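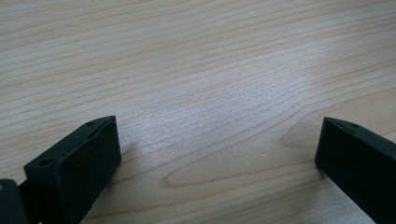
Tabletop with a light wood grain.

Strengthening Program Review at Whitcombe
Interim report to the Skirnar Fund, prepared by Merle Tautahi, Office of Academic Planning
Sat 5 February

You asked for a plain account of where the grant stands. We are a little past the midpoint, the money is being spent close to plan, and I am less sure than I was at the start that we are measuring the right thing.

What was promised

The proposal said we would replace the old seven-year departmental review with a shorter cycle, tied to data that departments could see for themselves. It also said this would lead to "better informed decisions about program offerings." I wrote that sentence, and I would not write it again. We have no agreed way to tell a better informed decision from a worse one that comes with charts.

What has been done

Of the 16 departments in the pilot, most have handed in a self-study under the new template. The late ones are mainly small departments where the chair also teaches a full load. The template was meant to take two weeks. Chairs tell us it takes most of a term if it is done with any care, and the ones done quickly look it.

The data dashboard, bought from Gukura, went live in the fall. It does what the contract says. It shows enrollment, completion, class size and instructional cost by program, and it refreshes overnight. Log-ins were high in the first month and have dropped since, apart from a bump just before self-studies came due. I would be careful about calling that adoption. People may be visiting once to copy the numbers the template asks for.

Shivam Khurana in institutional research compared the dashboard's completion rates with the registrar's own files. They disagreed for 2 programs, both of which admit a lot of transfer students. The vendor has fixed one. On the other we still differ over who belongs in the starting group, and until that is settled the figure should not be quoted to anyone, including the trustees.

External reviewers

Our exchange with Drarkamton, where each side sends faculty to read the other's self-studies, has produced the most useful pages of the whole project. It has also produced the most polite ones. Reviewers who expect to be reviewed in turn are gentle – I don't blame them, but a reader should know it. We have asked for the next round of reports to name at least one thing the department should stop doing.

Faculty survey

We received 101 responses, a response rate of roughly a third. Satisfaction with the new process is higher than with the old one. The old one was widely disliked, so the bar was low, and people who had given up on review altogether probably didn't answer. I have left the bar chart out of this report for that reason.

Budget

Spending on staff time is slightly under plan after a late hire. Travel is over. We ask to move the unspent salary money into paid release for chairs in small departments, with no change to the total.

Next steps

The remaining self-studies are due before spring break. The provost's responses follow in May, and they are the real test. Under the old cycle, reviews were filed and very little happened. If the responses amount to thank-you letters, we will have built a faster way to fill the same cabinet, and I would expect you to ask hard questions about a renewal.

The disputed completion figure will be reported separately once Shivam and the registrar have agreed on a definition.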